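Club News, 23 September 2023

The Saridora Team Cup is back, and it's bigger!

If you played the Jondton leg in June you already know how loud a card room can get when a whole team is standing behind one short stack. We loved it, the dealers loved it (mostly), and we've been itching to do it again ever since. So the fall edition is on, this time with 16 teams in the bracket and a proper final table at the Achterberg room.

The format stays the same. Teams play no-limit hold'em in heads-up matches, the captain sets the order before the cards are in the air, and the first team to take the majority of its matches moves on. Everyone starts with 200 big blinds, so there's loads of room to play some real poker before the levels start to bite.

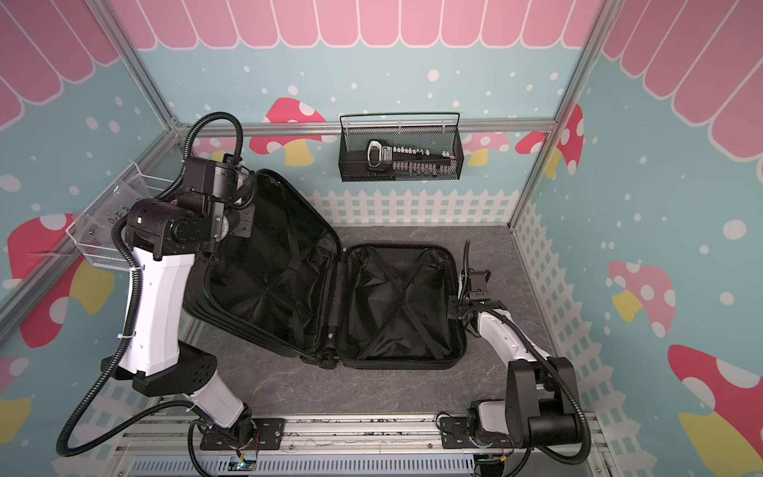
Could we please keep the deep stacks but shorten the breaks, one reader writes, after a June semifinal that ran so late the snack bar had closed and both teams were living on mints. Fair point! Breaks are now shorter, and the snack bar has promised to stay open until the last hand.

The other big change is the substitute rule. Each team can now swap in a reserve between matches, up to 2 times per round. In June you were stuck with your lineup once the round began, and a few captains found out the hard way what that means when your best closer has a train to catch. We think the new rule will make the captains' job a lot more fun, and we can't wait to see who holds a strong player back for the decider. 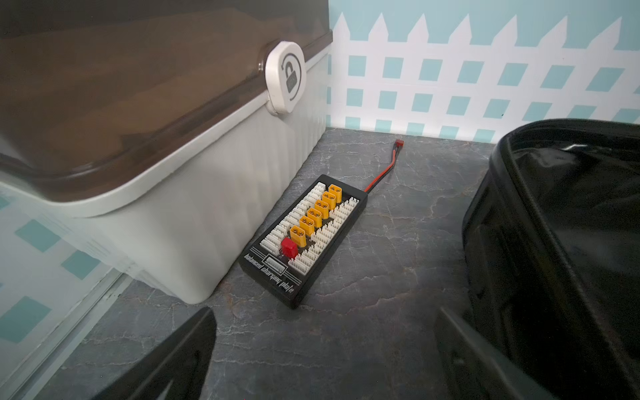
The charging board, with its rows of white sockets.

Fevis, last season's champions, are returning with the same lineup. They lost just one match on their way to the title, and even that one came down to queens running into a rivered set of nines. Everybody wants a shot at them, so the draw should be lively. 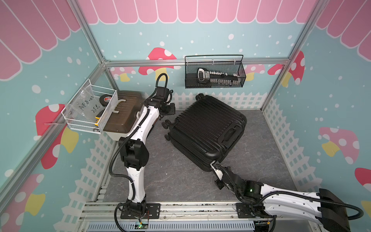 A message from one of the losing finalists says the team has been practicing short-stack spots all summer and would very much like Fevis on the other side of the bracket, thank you. No promises, it's a blind draw!

Sign-up sheets are at the front desk in Jondton and Achterberg, and entries close in 13 days. Solo players, put your name on the free agent list and we'll do our best to match you with a team that needs a seat filled.

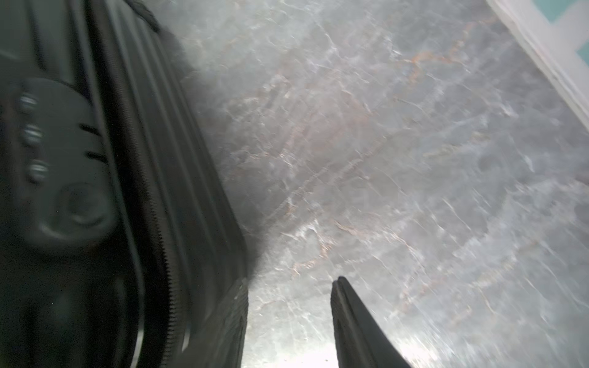

Screw heads on the gripper housing, up close.

Bracket and table draw will be posted on the club board the evening entries close. See you at the felt!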